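**Rent-a-robot, egg edition**

Kollov will now rent you its two-armed Gamstead kit for $63 a day, with a 7-day minimum. The sample task is egg packing, a job most of us have managed since we could reach the counter. Still, I wanted to see it. 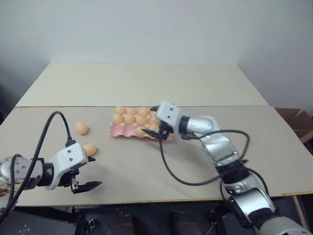
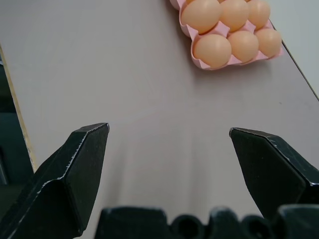 *Gamstead grippers and the pink egg carton.*

Setup takes two people and more cable than the brochure lets on. Spare fingers are extra – so are the eggs. Bookings for December are open, and members get 5 percent off.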